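How I Finally Got Water Rings Off My Wood Table

So my sister set a sweating glass of iced tea on my dining table, and by the time dessert was over there was a perfect white circle staring up at me. I'd oiled that table by hand (two evenings of my life!) and I may have said a word in front of the kids.

White rings are the easy kind, thank goodness. White means the moisture is sitting up in the finish. If your ring is dark, the water got down into the wood itself and you're looking at sanding, so skip this page and go find somebody braver than me.

You need a clean cotton T-shirt, an iron, plain mayonnaise or petroleum jelly, and a soft rag.

Start with the iron. Empty out all the water first, set it on low, no steam, and fold the shirt so it's two layers thick. Lay it over the ring and press for a few seconds, lift, look, press again. Keep the iron moving! I got lazy on my old desk once and now it has a shiny patch I cover with a lamp. My ring started fading on the fourth or fifth pass.

If there's still a ghost of it left, rub on a dab of mayonnaise, go to bed, and wipe it off in the morning. Yes, your dining room will smell like a sandwich. Petroleum jelly works just as well for me and smells like nothing, but Haf Eynon, who taught the refinishing class I took last April, swears by mayo, and she has redone way more tables than I have.

Wipe everything down with a barely damp rag, dry it right away, and let it sit a full day before you wax. I use the Bratomness paste in the little tin, thin coat, buffed along the grain. I tried the Votel spray too and it left streaks on me, though maybe I used too much.

One more thing about vases, which get me every time. The bottoms are often unglazed and they'll sweat onto the wood even when the outside feels dry. Stick felt pads under them, or set them on a saucer. 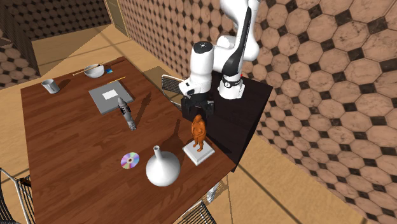 Felt pads do wear out, by the way. I peel mine off when they get flat and gummy, clean the leftover glue with a little rubbing alcohol on a cotton swab (on the vase, never on the table!), and stick on fresh ones.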